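How Do Germs Get Around?

Hi, I'm Arlo Montoya, and I love germs! (Well, learning about them.) A virus is super tiny, and it needs a ride to go anywhere.

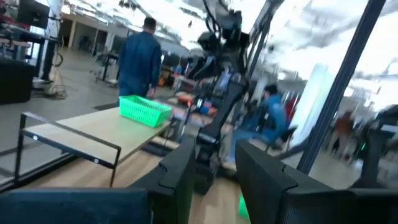
One ride is a sneeze. Whoosh!
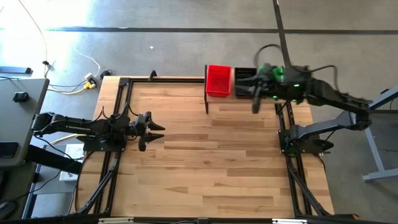

Another ride is your hands, so scrub for 20 seconds with soap.

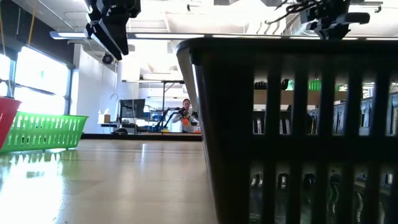 Black basket with slotted sides

Now rinse and dry. 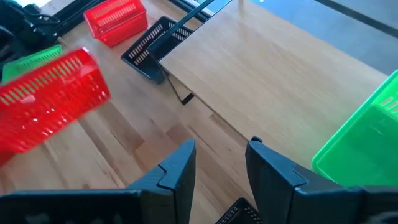
Germs can sit on things, too. Lots of people might grab a red plastic shopping basket like this one, so wash up after the store!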